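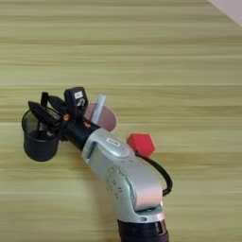 Page last changed: 2024-08-01

Bench arm FAQ — Ollavby shared workshop

Which arm is it?
A second-hand arm with silver-grey metal housings, fitted with a black multi-fingered gripper. We bought it without a controller. The controller now in use is our own build and is called Cunha in the code and on the wiring sheets.

What is it meant to do?
Clear a table. The present job is to pick up small desk items and set them down at a marked position. The mesh pen holder is the standard test piece.

Why a pen holder?
It is light, it survives being dropped, and the mesh gives the fingers something to bite on. A smooth mug slid out of the grip in most of our June tests. The holder does tilt when it is lifted off centre. The software allows for a tilt of up to 20 degrees before it stops and lowers the load.

Do the other objects on the table matter?
Yes. A red pentagonal block, a round flat disc and a translucent light blue piece are left out during runs. The planner has to reach past them. Clear plastic is the hardest of these for the camera to pick up, and the depth reading near it should not be trusted.

Where is the camera?
At head height above the base, looking down the arm. The view takes in most of the table and very little else. The arm hides part of the table in some poses, so Cunha keeps the last known position of anything it can no longer see. Entries expire after 8 seconds.

Why does the cable run outside the arm?
The internal route was too tight for the connector. The black cable leaves the side of the arm in a loop and comes back in near the elbow joint. Keep the loop. If it is pulled short, the wrist cannot reach the left side of the table without loading the plug.

Can I move the base?
No. It is bolted down and the camera calibration depends on it. If a bolt has worked loose, switch off at the wall and write it in the log.

How do I start a run?
Switch on the supply, wait for the brakes to click, then run the homing routine. Homing takes 2 minutes. Stand behind the yellow line until the arm is still. The stop button must be within reach of whoever is at the keyboard.

The fingers close but the arm does not lift. What is wrong?
Usually the grip check has failed. Read the motor current for each finger in the Herell log viewer. If one finger reads near zero, it has missed the object. Open the hand, shift the object a little and try again. If all of them read near zero, check the wrist connector.

Can I use it for my own project?
After the induction, yes. Bookings are in blocks of 2 hours. Save your settings in your own folder and leave the shared calibration file alone.

Are the drawings available?
The controller drawings and parts list are in the workshop folder. The mounting plate drawing is still the Nendby version, and its hole spacing does not match our base. A corrected one is to follow.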